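The Ferry Clerk

The body came up at Drunport in February, when the harbor was low and the mud smelled. I was working the ticket window at the ferry office. Two officers came in and asked for the passenger sheets for the last five days, and I gave them the whole drawer.

They were polite. The older one had wet shoes and kept looking for somewhere to wipe them. She asked me if I remembered a man in a tan coat who had bought a single to Flellari and never handed in the stub. I said I sold roughly 40 tickets a day in winter and that most people wore coats.

I remembered him very well.

He had come to the window with a boy of nine or ten. The man paid and the boy stood behind him holding the strap of a bag. When I slid the ticket under the glass the boy looked up at me and I saw that one of his ears had been bleeding and had dried. I asked if he was traveling too. The man said no, the boy was going home. Then he told me to mind my drawer.

It was a single. I thought about that later, more than about the ear.

The last boat was running late. I closed the window, counted out, put the cash in the safe and went around the back to lock the freight door. The man was on the loading step with his hand on the back of the boy's neck. He was talking low and the boy was nodding at everything. There was a boat hook on the wall by the door, where it had always been. I have been asked since what I was thinking and the answer is that I was thinking about the hook, how heavy it was, and that I had never once used it for a boat.

The boy ran before I had put it back. He went up the hill toward the Brodent warehouse and didn't look around. I rolled the man off the step with my foot. The tide was going out and I supposed it would take him, which shows how little I knew about the harbor after 11 years beside it.

So the officers came, and I gave them the drawer. They found ticket number 106, sold and not collected. They wrote it down. The older one asked if the freight door was always locked and I said always.

They arrested a deckhand from the Fikre. He had owed the man money and had said things in a bar. I read about it at my kitchen table with the radio on, and I read it again, and then I went to work. He was held for two weeks. I sold tickets. People stood at the window and talked about him, how he had always had a temper, how his mother must feel. I agreed with some of them.

In the second week the boy came back to the office. His ear had healed. He stood across the street next to the bread shop for most of an hour and when I looked up from a customer he was gone. He did the same the next day. On the third day he crossed the street, came up to the glass and put down the strap from the bag. Only the strap. I put it in the drawer with the sheets.

That evening I washed my plate and cup, turned off the gas and walked to the station. It was raining and I had forgotten my hat. The older officer was at the desk, eating soup from a carton. I told her the freight door had not been locked. She put the spoon down and asked me to sit, and I said I would prefer to stand until I had finished.
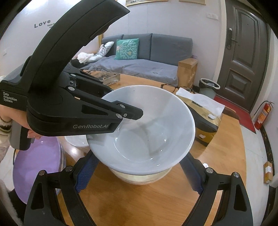 She told me I was tired, that plenty of people came in to confess once a thing had been in the papers, and that the deckhand had signed a statement that morning. Did I understand what I was saying? I said I did. I told her about the hook. I told her which side of the head, and she stopped looking at the soup.

It took until after midnight. A younger man typed and asked me to slow down. He wanted to know the boy's name and I said I had never learned it, and that he should not go looking too hard. He typed that too.

They let the deckhand out by the side door. He passed me in the hallway with his boots in his hand — they had taken the laces — and he nodded to me the way people do at the ticket window, and I nodded back.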